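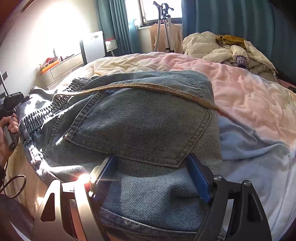
Home | Kits | How-To | Reviews | Contact

Recording garment tasks with the Trindero hand-held gripper kit

10 Sep 2020 - By the Helledton bench desk

Print this page | E-mail this page

The Trindero kit is sold as a pair of hand-held grippers with a camera mount on each, a charger and a license for the Durrani recording software. This page covers setup and a first session on denim. It assumes firmware from August or later. Earlier versions do not save the jaw calibration when the grip is powered down.

Before you start

Charge both grips fully. A full charge gave us 17 minutes short of the stated run time, and the left grip always ran out first. Check that the finger pads are seated flat. A pad that has worked loose will still close on thick fabric but will slide off a single layer.

Calibration

1. Power on one grip at a time. If both are started together, the software may swap left and right.
2. Open the jaws to the stop and hold for five seconds.
3. Close the jaws on nothing and hold again.
4. Repeat with the other grip.
5. Open the Durrani session window and confirm that both jaw readings move when you squeeze.

If a reading sticks, unplug the cable at the grip end and start over from step 1.

Laying out the garment

Use a bed or a wide table. Spread the pants flat with the waistband at one end and pull the drawstring, if there is one, clear of the legs. Heavy denim is a good first material. The seams and pocket edges give the camera something to track, and the cloth stays where it is put. Direct sun is the main problem - it washes out the weave on raised folds and leaves the hollows dark. Lock the exposure before each take or the brightness will jump as the grip turns.

Approach with the jaws open and the pads well apart. Bring them down on either side of a fold, then close slowly. Do not pinch a double-stitched seam on the first try, as the linkage flexes and the jaw reading drifts.

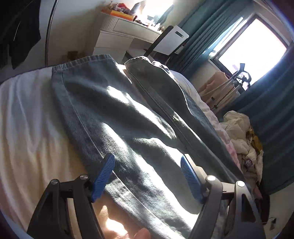 Fisholm, writing in from their own trial of the kit, reported that denim was easier than expected and thin knits were much worse, with 6 of 18 takes thrown out for slipped pads. They now clean the pads between takes and wanted to know if a softer set is planned. Trindero lists one as an extra, but it was out of stock when we ordered.

Saving the session

Stop the recording before setting either grip down. Name the take by garment and task, then play back the first few seconds from both cameras. Sync errors show up there if they show up at all. Export takes a while on an older laptop, and the software gives no progress bar.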